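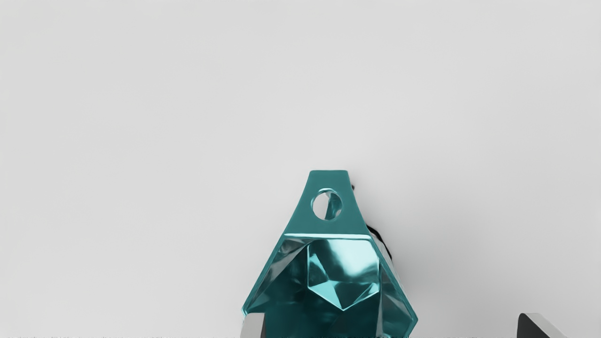 Re: Can they do the washing-up yet?

From: Jairo Arango
Date: October 4, 2020

Abhishek Dhillon wrote:
> I keep being told that kitchen robots are nearly here. Has
> anyone on the list seen one do a plain chore, start to
> finish? Clearing a table would do me.

Abhishek,

Not start to finish, no. At Skomow we are still in simulation, and the chore is cut down to one mug and a bare white table. The arm has to take hold of the mug, lift it and put it down again.
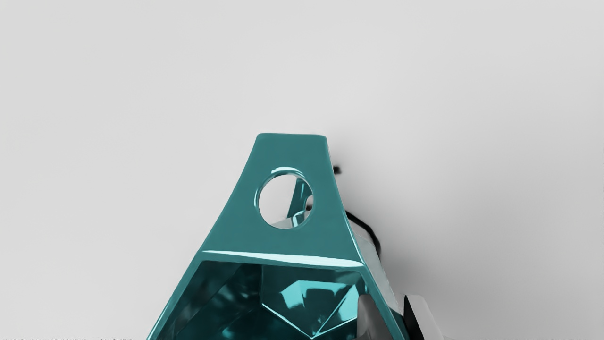
We give it 40 tries a night. The lifting is the easier half. Setting down is where I lose most of my time, as a mug held by the rim can hang at a tilt, and then the base doesn't meet the table flat. A person puts that right with a turn of the wrist and never thinks about it.
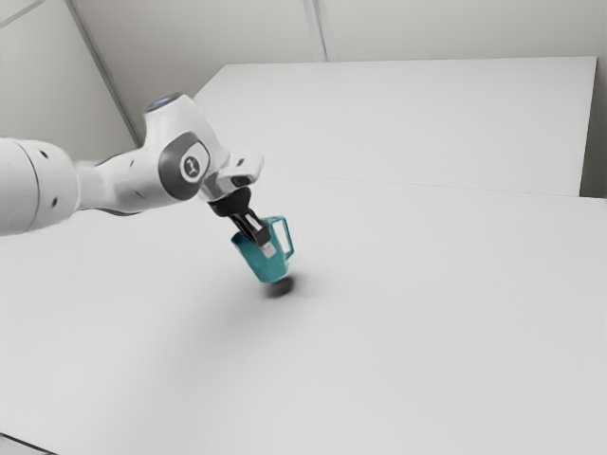

A real table would add plates, spoons and half a cup of cold tea. I wouldn't promise any of that by May. Durán has a shop-floor job, moving parts between 2 trays, and that one I would call done, but the parts are all the same and always lie the same way up.

If you want the settings for the mug runs, write to me off list.

Jairo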